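Finally switched to oatmeal on weekdays. Been at it since April and here's what I've learned so far.

Steel cut takes me 40 minutes on low. I make a pot Sunday night and reheat it all week with a splash of milk.

Salt goes in at the start. Dorin Surdu told me this years ago and I ignored him.

White bowl, gray counter. 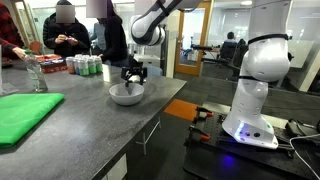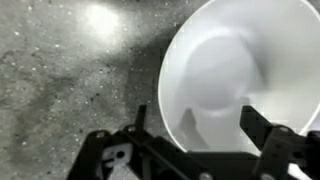
Toppings: walnuts, chopped dates, a spoon of plain yogurt. Brown sugar only if the dates ran out.

The store in Stidton has oats in bulk again, by the back wall. I bought 2 pounds.

Next I want to try barley. If you have a good ratio of water to barley, send it over.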